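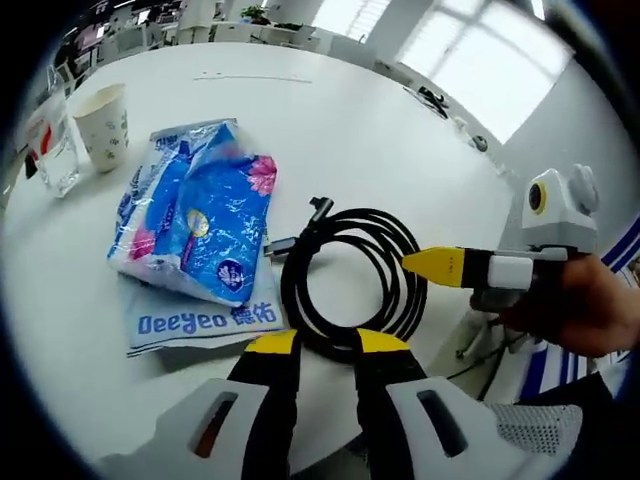 Figure 3. A coiled cable on a white table.

3.2 Storage of spare cables in the home

The second part of the survey asked households in Drorklow and Uslow what they do with cables they no longer use every day. We sent the form to 250 households in 2024 and followed it with short home visits in June. A cable was treated as spare if no one in the home had used it in the past month.

Most people kept spare cables in a kitchen or hallway drawer. A smaller group used boxes in a closet, and a few left them beside the device they first came with. Loose coils like the one in Figure 3 were the usual way of putting a cable away. Ties and clips were owned by many households but seldom used, and several people said they had lost them inside the same drawer.

Reasons for keeping cables fell into two groups. The first was expected need: people thought the cable might fit a future device or replace one that failed. The second was doubt about disposal. Uslow has a drop-off point for small electrical waste, open on Monday only, and many who knew of it had never gone. Drorklow has none, and residents there tended to say that the trash was the wrong place for a cable but could not name a better one.

Labeling was rare. During the visits we asked each person to pick out a cable and say what it was for. People were usually sure about phone chargers and much less sure about power leads – these had often outlived the radio, router or lamp they were bought with. Older residents were no worse at this than younger ones, which differs from what we expected after the Biriritz pilot.

We used the Naseri clutter scale, which runs from 1 to 9, to rate the main storage place in each home. Any drawer rated 8 or above was hard to open or close. High ratings were more common in homes where several adults shared one drawer – floor area made little difference. Homes that had moved in the past year scored lower, and people in them often said they had thrown cables out while packing. We return to the effect of moving in Section 4.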